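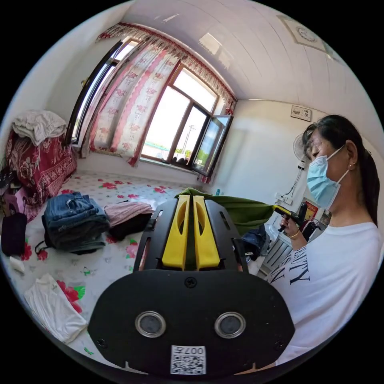 Folding day: jeans in a stack on the rose-print sheet, with the curtains and the open window behind.

Search the magazine Search Clear

The bed is the best table in the house

I own a perfectly good table. It seats six, it has a drawer for the nice forks, and I have never once folded a pair of jeans on it. Laundry goes on the bed. It went on the bed when I was a child, it went on the bed in every rented room I had in my twenties, and when I asked around for this piece I found that nearly everyone I know does the same and feels faintly guilty about it.

Well, I've stopped feeling guilty! A bed is wide, it's soft, it's near the wardrobe, and (this is the clever bit) you can't go to sleep until you've finished. Put the clean washing on a chair and it'll live there until Sunday. Put it on the mattress and by ten at night you will fold it, believe me, even if you swear the whole way through.

My own education in this came from Bijan Mirzaei, who shared a flat with me above a bakery for 12 months and ironed his tea towels. Bijan's first rule was jeans first. They're heavy, they're dull, and they make a base. Fold one leg over the other, smooth the seat, then fold in half and in half again, and stack them with the folds all facing you. A stack of denim in the middle of the bed gives you something to work outwards from, and after that the lighter stuff seems to go by in no time.

I rang him to check I'd remembered it properly. I had, except that he now does thirds.

"Halves is for students," he said. I still do halves.

Towels are where people really fall out. Dario Mancuso, my neighbour across the landing, rolls his, and he once stood in my doorway with one under his arm like a baguette telling me I was wasting half a shelf. Perhaps I am. I like a flat towel on top of a pile of bedding, it looks like somebody's coming to stay.

And bedding! I used to cram the spare blankets on top of the wardrobe, where they came down on my head every September when the nights turned. Then I stayed with the Ahmadpours for a week, and Gholamreza showed me how his mother did it. You lay your biggest, brightest blanket on the floor, put all the other bedding in the middle, square it up with your knees, and wrap the big one round the lot. Tuck the ends under and push the whole thing against a wall. You've got a bundle that keeps the dust off everything but its own outside, and if the outside has enormous red flowers on it then it's also the most cheerful thing in the room. Mine is a Buver blanket I bought from a closing-down sale, and it's the only thing I own that visitors ask about.

Which brings me to flowers. I know the fashion is for plain linen the colour of porridge. I've looked through the Hämäläinen catalogue, all 147 pages of it, and it's lovely, and I'd be asleep before I got to the pillowcases. Give me roses on the sheet and something pink and frilly at the window. People worry about patterns matching. In a small bedroom I don't think they need to match, they just need to be having the same sort of party. A white background helps, as does dark woodwork if you've got it, and so does leaving the window open while you work. Folding is warm business in a small room.

Small things get a corner to themselves. Pouches, hankies, whatever came out of a pocket all crumpled, I push the lot to the edge of the bed and deal with it last. Kyrylo Semeniuk, who used to run the service wash at Jerau's on the parade, told me he never let himself touch a sock before the big things were done, and he reckoned he'd folded 1182 duvet covers in his time there. I asked how he could possibly know. He'd kept a tally on the wall behind the dryer.

I tried using a folding board for a while, a Grillora one with hinges, and I did get very square T-shirts out of it. I also got bored. It's under the bed now with the fan heater. My hands know where a sleeve goes, and I'd sooner have the radio on and look out at the trees.

Tonight there's a load of darks waiting for me and I've already moved the pillows.

Contact us | Copyright, all rights reserved | Back to top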